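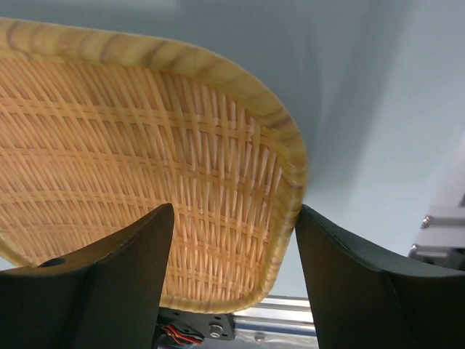
Looking After Woven Baskets

I love a shallow oval basket. It holds the bread on Sunday, the onions on Monday and the mail the rest of the week, and it weighs next to nothing. Most of the ones I see given away have nothing wrong with them except dust and a bit of neglect, so please try these before you part with yours!

Get the dust out first

An open lattice weave catches crumbs like you wouldn't believe. Turn the basket upside down over the sink or a sheet of newspaper and tap the bottom with your palm, then go over the inside with a dry paintbrush (the cheap one-inch kind is perfect). Follow the long strips first, then brush across them. The rounded corners need the most patience, as the strips sit closer together there and the dust packs in. An old toothbrush gets into those spots beautifully.

If you'd sooner vacuum, use the soft brush head on low and keep one hand on the rim.

Wash it, but quickly

Bamboo and rattan can both take a little water. What they hate is a soak. Mix a few drops of dish soap into a bowl of lukewarm water, wring your cloth out hard and wipe the basket inside and out. Go over it again with plain water on a clean cloth. I set a timer for 15 minutes and make myself stop when it rings - otherwise I fuss, and a fussed-over basket is a soggy basket.

Dry it standing up, leaning against a wall where air can reach both sides. Keep it away from the radiator. I give mine a full day in summer and two in January.

The rim

A wrapped cane rim is my favorite part, all those streaks of brown and greenish tan running over the straw color. Natural cane often has markings like that, so don't go at them with bleach! Mold is different: it's fuzzy or powdery and it smells musty. Wipe it off outdoors with a cloth dipped in white vinegar, then let the basket dry in a breezy spot.

If the wrapping has come loose at one end, dampen that end with your fingertip until it bends easily, tuck it back under the next turn and hold it with a clothespin overnight. A tiny dot of wood glue helps if it keeps springing out. Leave the glue off anything that will touch food.

Fuzzy bits and snags

Little hairs of fiber can be snipped with nail scissors. Never pull them, they'll run right down the strip. For a rough patch, a few light strokes with fine sandpaper will do it.

Storing them

Nest baskets loosely with a dish towel between each one. Skip plastic bags, which trap damp. And don't hang a heavy basket by its rim on one nail - use two, set apart, so it keeps its shape.

From the comments

Syahrul Siregar wrote in to say that a sheet of parchment cut to fit the bottom keeps bread crumbs out of the weave. I tried it the same evening and I'm sold. Cut it a touch small so it lies flat, and change it whenever it gets greasy.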